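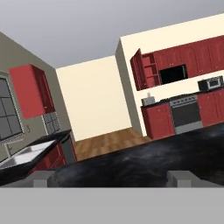

Gripper view of the simulated kitchen, looking over the island toward the range and the red cabinets.

KOSEL SHARED WORKSHOP
Robot Arm Build Group: Minutes, March meeting
Chair and notes: Qusai Aoun
Start: 7:05 p.m., back bench

1. Last meeting's minutes
Accepted with one fix. The spare power supply is on the shelf over the drill press, not under it. Sorry to everyone who went crawling.

2. Where the build stands
Base plate is drilled and bolted to the bench. Shoulder and elbow are together and turn freely by hand. The wrist is still in pieces because the second bearing we were sent is the wrong size, and Mogensen has agreed to swap it. The new cable chain is on and looks great (thank you to the people who stayed late for that!). No powered moves until item 5 is sorted out.

3. Simulation
By far the longest item, and a really fun one. The kitchen is now running on the workshop PC with a Franka arm model standing in for ours. Our own model, which we're calling Brernent, gets loaded once the wrist measurements are final. The group went through stills on the big screen.

The fridge task got the most talk. The plan is to reach into the lower compartment beside the clear bin and come back out without touching the bin or the door. We ran the script 100 times over the past two weeks and logged every contact. Most of the contacts were the gripper housing against the bin, so the approach point moves 20 mm to the right. Several people wanted to try a different wrist angle first. Agreed to run both and compare the logs.
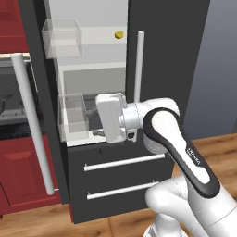

Fridge task: gripper in the lower compartment, to the right of the bin.

Question from the floor about whether the fridge door should start open or closed. For now it starts open. Opening it by the handle is a task of its own and we'd all love to get there, but it goes on the list for after the wrist is done. Same for the freezer drawers.

There was a long side talk about shadows. The back of the compartment is dark, and a couple of members think that will trip up the vision script. Others pointed out that a real fridge with stuff in it is no brighter. Left as it is. We can add a light to the model later if the script struggles.

Next came the tumbler task, which got a round of applause. It uses the island, the stools and an arm holding the glass by the end of the counter. The goal is to carry the tumbler over the island and set it down near the bowl.

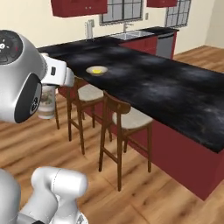

Grip force took up the rest of this item. In the simulator we can squeeze as hard as we like and a glass never breaks, so the numbers there tell us very little about our own fingers. Agreed that the first trials on the bench will be with plastic cups, and that we start low and work up. Rubber pads for the fingertips were suggested and everyone liked the idea. There's a box of offcuts by the laser cutter that should do.

Also raised: the stools. One member asked to have them taken out of the kitchen so the path planner has less to worry about. The group was strongly in favor of keeping them. Kitchens have stools!

4. Money
The group has $100 left from the parts budget. Two limit switches and a roll of braided sleeve were approved. The Ivby servo controller was discussed again and put off again. It's a lovely piece of kit, but the one we have works.

5. Safety
The stop button must be wired and tested before the arm gets power. Qusai will do the wiring and wants a second person to check it. Tape line on the floor to be redone at full reach plus a bit. Safety glasses are on the hook by the door. Please put them back on the hook.

6. Actions
Swap the bearing with Mogensen: Qusai
Measure the wrist once the bearing is in, and send numbers to the simulation people: wrist team
Run the fridge task with the shifted approach point and again with the new wrist angle: simulation team
Cut fingertip pads, up to 2 mm thick: anyone with laser cutter sign-off
Plastic cups: bring whatever you have at home
Redo the floor tape: open, please sign the sheet

7. Any other business
The compressor is leaking at the hose fitting again. Reported on the board.
A newer member asked if people can run the kitchen at home. Yes, the files are in the shared folder along with the setup notes. It runs slowly on an older laptop but it does run, and more people poking at it would be wonderful.

Meeting closed 8:50 p.m. Several people stayed on to play with the fridge.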